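Bench notebook, gripper perception
February 2024

Picking up where I stopped last night, with the depth dropouts still unexplained and the kettle on. I had promised Evangelia that I would look at the table problem before touching anything else in the planner, and for once I kept to it.

To recap for anyone reading over my shoulder: Gavel (our little grasp planner, for those who joined after January) asks the perception node for a table plane before every approach. If the plane is good, the fingers come down to the right height and everybody is happy. If the plane is bad, Gavel either stops well above the wood and closes on air, or it asks for a height the arm guard refuses, and then we get the long beep. We have had a lot of the long beep lately, and I would dearly love not to hear it anymore.

So today I went through the logs from the bare table runs. Fingers fully open, nothing to grasp, no clever business at all, just fit the plane and report. I kept 534 frames and threw out the ones where the arm was still settling. I know Noémie thinks bare table runs are dull, and she is right, but they are the only runs where I know what the answer ought to be, and I find that restful.

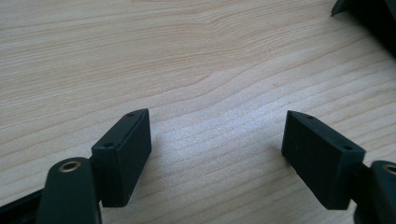 The plane fitter has two troubles, and I had been treating them as one. The first is the glare. Where the light bounces off the wood the grain fades, the matcher has very little to hold on to, and the points it does return come out too deep. Since that bright patch can sit right between the fingers, it lands in exactly the part of the view I had given the most weight. I was rather proud of that weighting when I wrote it, too. Oh well.

The second trouble is our own hardware. The finger mask was drawn for the old pads, and along the edges of the new ones a thin band of finger points leaks through and gets counted as table. They are higher than the wood, so they tug the plane up while the glare tugs it down, and on a lucky frame the two cancel and I get a beautiful number that means nothing. I must have looked at a dozen of those lucky frames last month and felt pleased with myself.

What I changed, in order, so I can undo it if I have to:

Redrew the finger mask from the current model with the jaw fully open, and grew it by 2 pixels all the way around. The arm links are in the mask now as well. They never were before, which surprised me, but I checked the history and it is so.

Added a brightness check ahead of the fit. Washed-out pixels are dropped before the fitter sees them. The cutoff is a plain number in the config for now, and I have left a grumpy comment beside it so that I come back and do it properly.

Flattened the center weighting. Every surviving point counts the same.

Reran the saved frames with all three changes in. Before, 60 of them gave a plane outside our height tolerance. After, 36. That is better, and I did a small dance, but it is a good deal less than I hoped for, and I have not yet run the changes one at a time, so I can't say which of them is doing the work. My money is on the mask.

Looked through a handful of the bad ones that remain. Several have something dark and out of focus up near the corner of the view, and I wonder whether the fitter is catching a few stray points off that. Too early to say. I would like to try trimming the corners before I go hunting for anything fancier.

Evangelia came by while the rerun was going and asked whether we could skip the fit altogether and use a fixed table height from calibration. It is a fair question and we talked it over for longer than either of us meant to. For this bench, yes, probably. For the Pulotport setup, where the table gets moved, I don't see how. We settled on keeping the fixed height as a fallback, with a warning in the log whenever it is used, so that it can't quietly become the normal path.

Still to do: the three changes separately, corners trimmed, and the same frames through Noémie's branch to see if her fitter stumbles in the same places. The branch with my changes is pushed as table-mask-open. Please don't merge it yet, the closed-jaw mask is still the old one and will be wrong.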